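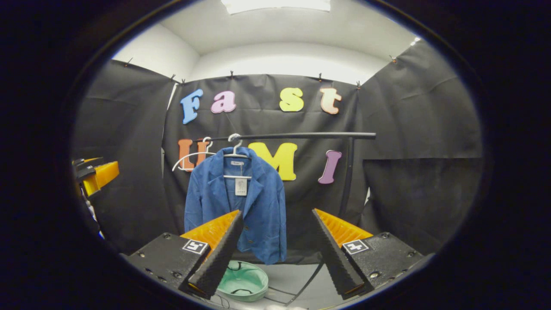

Training a gripper to take a jacket off a hanger: how many demos, and how much should we vary them?

Last updated: December
Reading time: 7 minutes

mikside_team

I'm with a student robotics club at Pradoscombe and we have one arm, one gripper for the arm, and a couple of hand-held grippers for recording demonstrations. Our project this year is called Mikside. The task is to take a jacket off a clothing rack: approach, grip the front near the lower buttons, steady it, then lift it clear with the hanger still inside. Folding comes later, if it comes at all.

We have recorded 600 demonstrations with the hand-held gripper. Five people did the recording, in the same corner of the Thiele building, with black cloth hung behind the rack. We trained on all of them, then ran 50 trials on the real arm. It got the jacket off the rail 18 times.

The failures are mostly one of two kinds. In the first kind the arm gets a good hold of the cloth, lifts, and the hook of the hanger doesn't come over the rail. It pulls, the rack leans, and somebody hits stop. In the second kind the fingers close a little in front of the jacket and get nothing, then the arm goes through the whole lifting motion with nothing in it. The second kind annoys us more.

Things we have tried:

Training longer. The loss went down and the arm did the same thing.

Dropping every demo where the person paused in the middle. That took out a good part of the set and made the approach smoother, but the lifting was no better.

Slowing the arm down. It failed more slowly.

We have space for the rack until the end of term and it would be possible to record as many again. Before we spend two weeks of evenings on it I would like to know if that is a good use of the time. Should all the new ones be the same jacket in the same place, or should we be moving things? Half of us say get one setup working first and the other half say that is how you end up with a robot that can do one jacket in one corner.

We are entered in the student section at Disell in spring, and the rules there say the garment will be "a long-sleeved outer garment on a standard hanger." No color or size given.

Lindsay Merrick

I helped run a garment project in my second year and then supervised one, so I have made most of these mistakes, some of them twice.

Don't record more yet. Your two failures are different problems and I doubt either one is a shortage of data.

Take the closing-short one first. If the fingers shut in front of the cloth and the arm carries on as if it had something, I would look at calibration and timing before anything else. The view from a wide lens on the gripper gives the policy very little depth to work with when the thing in front of it is one plain color and soft. It learns to close when the cloth looks a certain size between the fingers. If the camera on the arm sits even slightly farther forward or tips at a slightly different angle than it does on the hand-held one, "looks the right size" happens at the wrong distance. Put the two grippers side by side on a bench, point both at the same object from the same measured distance, and compare what they record. I have seen a loose mounting screw account for exactly this. Do it with the jaws fully open and again with them nearly shut.

While you are there, check how you get your gripper width. If you read it from the square markers on the gripper, pull out the frames where a marker is in shadow or covered by a sleeve and see what your code does with them. Ours filled the gap with the last good value. That meant a fair number of our demos said the gripper was still open well after the person had closed it. The policy had learned to close late and we blamed the network for a month.

Then delay. What rate are you running at? If the policy acts at 10 steps a second and your camera image is already a step or two old when it arrives, the arm is acting on where the jacket was. With a rigid block on a table you get away with it. A jacket swings after the first touch, so you don't. Measure the delay by filming a timer on a screen and comparing what the camera says with what the screen says at that moment. It takes an evening. Then shift your demonstrations by the same amount so training and running match.

The hook problem is about how people demonstrate, I think. Watch ten of your own recordings and pay attention only to the moment the hook leaves the rail. When a person lifts a hanger by pulling on the garment they feel the hook catch, and they tilt or shift it without knowing they are doing so. In the recording that is a tiny wrist movement with nothing in the image to explain it, particularly if the hook is at the top of the view and small. Five people will do it five ways. The policy averages them and gets a straight pull, and that is what you describe.

Write down one way of doing it and have everybody do it that way. Ours was: grip, lift straight up until the hook is clearly above the rail, stop for a beat, then move away. We exaggerated the lift to the point where it looked silly. It gave the camera something to see. We threw away our old set and re-recorded fewer than we'd had before, with three people, and it went better than it ever had.

Also think about whether gripping near the lower buttons is a good idea. That is a long way from the hook. The cloth stretches and the jacket slides on the shoulders of the hanger before the hook moves at all. If Disell lets you choose the grip point, take it higher, on the front just under the collar. If you are stuck with the low grip, a second gripper on the hanger would do it, but you said one arm. 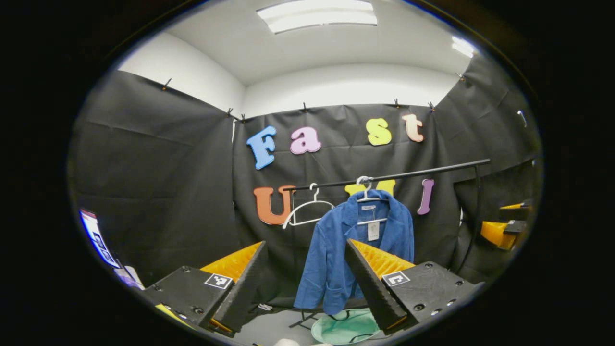
Should the rack and the jacket be moved between demonstrations?

Move the rack a little and turn it a little between recordings, and slide the hanger to a different spot on the rail. Keep the jacket the same until the arm can do it reliably in several rack positions, and only then bring in a second one.

To put more on that: small changes in position cost you nothing and they teach the approach. Different jackets cost a lot more, each one needs its own batch, and if your calibration is off you won't be able to tell whether a failure is the new jacket or the old fault. So both halves of your club are right but in a certain order.

Shift the start of the gripper too. People tend to begin every demo standing in the same place with the gripper at the same height. I used to make everyone take a step sideways between recordings.

And leave some empty hangers on the rail in part of the set, to the left and to the right of the full one. Competition racks often have spares on them, and an empty hanger near a full one gives the arm two hooks to think about. If all of your demos have the spare on the same side, it may learn that the garment is whatever is next to the spare.

gantrygoat

Everything above about the markers, I agree. We lost time to that too.

I would go the other way on backdrop though. Black cloth all round is nice for recording and it is going to hurt you in spring. At our event the rack was against a window. The arm worked fine in our lab and on the day it reached past the coat. Take a third of your new recordings with the cloth down, or with a sheet of some other color over it, or with the rack out in a hallway. It is a hand-held gripper, that is the whole point of it, you can take it anywhere with a rack in it.

If there is lettering or posters on your wall they should move as well or come down. The policy will use anything that stays still as a landmark. I don't have numbers, but we covered a sign with a sheet once and the success rate dropped, and it was just a sign.

Second thing is the rack. If it leans when the arm pulls, put weight on the feet. The freestanding ones are light. It isn't cheating for testing at home and it saves the rack. Check what the rules say for the day itself.

r_osk

just get more data. 600 isn't a lot for cloth. we had way more than that and it was still bad at sleeves

mikside_team

Thanks. Reporting back on the first part so this isn't left hanging for whoever finds it next.

We did the bench comparison Lindsay described. The two cameras did not agree. The arm one was tipped down compared with the hand-held one, small enough that you can't see it by looking but plain once we laid the two images over each other. We have remade the mount. We haven't rerun the full set of trials yet, only a few tries to see that nothing was broken, and I don't want to give a number from a few tries.

The marker thing was also there, in a milder form. Our code was dropping those frames instead of repeating the old value, so the demos had small jumps in them at the moment of closing. One of our first-years is rewriting that part to fill in between the good frames on either side.

We watched our own recordings of the hook. All five of us do it differently. I twist my wrist outward every single time and would have sworn that I didn't. We have written a half page on how to do the lift and taped it up by the rack.

About the grip point, I wrote to the organizers to ask. They said anywhere on the garment is allowed and the hanger itself is allowed too, which none of us had considered — we had read "remove the garment" as meaning you had to hold cloth. So we may try going for the hanger near the neck. The worry is that the collar covers part of it.

Lindsay Merrick

Go for the hanger if they allow it. Grip the neck of it just under the hook, where it is stiff, and come in level so the collar doesn't get folded into the jaws. Record a small batch of both and test each before you pick. And do the delay measurement before you record anything, or you will have to shift the new set as well as the old one.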